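Pink bags are back at Lurnorgate, and there are rules this time

Bag collection restarts in Lurnorgate this December, with two drop-off points instead of one and a longer list of what can go in. Short version: soft plastics, clean, dry, in a bag you can close at the top.

The old scheme stopped in spring when the Levberg depot closed its sorting line. People kept leaving bags by the gate anyway. The town took most of them to landfill, which went down badly.

New points are the Deák Street hall, side entrance, and the covered area behind the Drunoto store. Both open 8 a.m. to 6 p.m. The hall shuts for lunch, the store doesn't. No drop-offs overnight, please — foxes.

What goes in: bread bags, produce bags, bubble wrap, the film off toilet paper packs, carrier bags that have given up. Cereal liners too, if they stretch when you pull them. If they tear like paper, leave them out.

What doesn't: anything with food stuck on it, foil-backed chip bags, black trash bags, netting from oranges. Also receipts. Lots of receipts last time apparently.

Ákos Szabó, running the sorting tables for the town, said the biggest problem in the old scheme was bags left open. "They tip over, it all goes on the floor, then it's wet and we can't send it," he said. "Gather the top. Twist it if you want. Just don't use tape."

Tape is a no because it has to be cut off by hand. Same goes for staples and wire ties. A loose knot is OK but only if it can be undone, Szabó said, and he'd take a plain twist over a knot any day.

Households can pick up a roll of the thin pink bags at either point, free, one roll per address. The town ordered 1,132 rolls and 526 were gone by the end of the first morning, so go soon. More are on order but there's no delivery date yet. Any see-through bag will do in the meantime, color doesn't matter, so long as the people at the tables can see whats inside.

On filling: stop well short of the top. An overstuffed bag won't gather, and the film is thin enough to split if you force it. Szabó suggests flattening everything first and pushing the air out with your forearm before you close up. 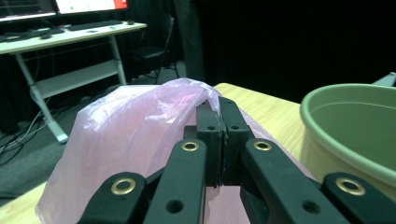
Gathered at the top: a pink bag on the tabletop.

Bags get opened at the hall, tipped out and checked, then baled with the rest. Ones that fail the check are set aside with a note and can be collected for 3 days. After that they go in the general trash.

Apartment buildings can ask for a shared bin, but somebody in the building has to sign for it and bring it down to the curb. Forms at the hall desk. Levberg residents can use the Lurnorgate points too, no proof of adress needed for drop-offs, only for the free rolls.

Hard plastics — tubs, trays, bottles — stay in the regular curbside bin as before. Pickup times for that haven't changed.

The hall point is closed over the holidays, dates to be posted on the door. The Drunoto one stays open on store hours.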